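**Ticket 266: white laundry coming back faintly green**
Opened by: T. Higuchi
Site: Usstead, ground floor
Equipment: front-loading washer, bed, one sage-green fitted sheet (Tlapale, "Meadow Mist")
Priority: Low (reporter disagrees)
Status: Closed, with a condition

**Reported problem**

White shirts go into the washer white and end up with a light green fuzz on the front and along the hems. Not all of them. The ones affected are mostly mine.

**First reply, support desk**

Please confirm that whites and colors are being washed separately.

**Higuchi**

They are. There is a sign, and I wrote it.

**Support desk**

Please confirm that people are following the sign.

**Higuchi**

Checked the drum before the next load. One green pillowcase stuck to the top behind the door seal, where it could have been since January. Removed it. Apologies to the sign, which was doing its best.

**Test 1: washer, empty, hot cycle**

Ran program 7 with nothing in it to clear out whatever the pillowcase left behind. Wiped the seal with a white cloth afterward. Cloth stayed white. Cleaned the filter too and recovered a shirt button and a coin from a country I have never visited.

Result: washer looks clean.

**Test 2: whites only**

Full load of white shirts, regular detergent, spin at 1000. Took each one out and looked it over by the window before it went anywhere near the dryer rack. No fuzz.

Put them on the rack overnight. Still no fuzz in the morning. Folded them. Fuzz.

**Support desk**

Where is the folding done?

**Higuchi**

On the bed. It's the biggest flat surface we have and it's the right height if you don't mind stooping. We had a folding table, but it went upstairs "for an hour."

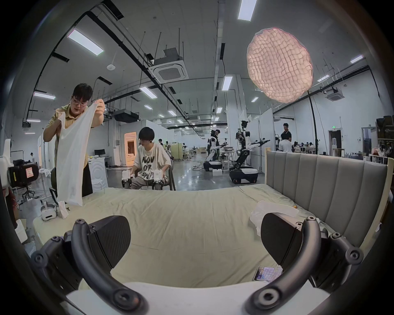
*Folding spot with the Tlapale sheet on. White garment held up at chest height, bottom end resting on the corner of the mattress.*

**Support desk**

Thanks. The lower end of the garment is touching the sheet. Is that the usual method?

**Higuchi**

It's everybody's method. You hold it up by the shoulders, let it hang, then lay it down and fold the sides in. If you have long arms the hem clears the mattress. I don't.

I also note that the bed has become a general-purpose shelf. There's a phone on it, a headset, and a plastic bag that I'd assumed somebody wanted. Raised this separately. Got a thumbs-up in reply and no change to the shelf.

**Test 3: tape**

Pressed a strip of clear packing tape onto the sheet near the corner and peeled it off. It came up green and woolly. Did the same near the headboard, where no folding gets done, and got much less. So the sheet sheds when it's rubbed, and we rub it every time we fold.

The headboard is gray and also upholstered, so I taped that as well in the interest of fairness. Nothing to report. The headboard is innocent.

**Test 4: wash the sheet**

The care label says to wash before first use. I asked who had put it on the bed. The answer was "it came out of the packet really nicely, so."

Washed it alone, cold, gentle, with a cup of white vinegar. Filter afterward contained enough green lint to knit something small. Dried it, put it back, and spent longer than I'd like to admit working out which side was the long one. Every corner went on except the last, and then the first came off.

Repeated the tape test: a few fibers.

**Test 5: fold on a cover**

Laid an old white Vasard bath towel over the corner we use and folded 12 shirts on it. All clean. Took the towel away and folded one more directly on the sheet. One or two green threads on the hem, which I picked off.

**Support desk**

Looks like we have a cause. Summary for the record:

- Pillowcase in the drum: may have contributed, removed
- Washer: no fault found
- New sheet, never washed, shedding onto anything laid on it: main cause

Suggested fix: wash the sheet twice more on its own, clear the bed before folding, and keep a white towel over the folding corner in the meantime. For shirts that already have fuzz, a lint roller works better once they are fully dry. Clatoleck can supply a replacement sheet in white if you prefer.

**Higuchi**

White would solve it for the shirts. I'd then like to know what we do about the black socks.

Will go with the towel. Sheet has had its second wash and is on the rack.

**Support desk**

Understood. OK to close?

**Higuchi**

Close it on condition that the folding table comes back downstairs. Towel is already missing.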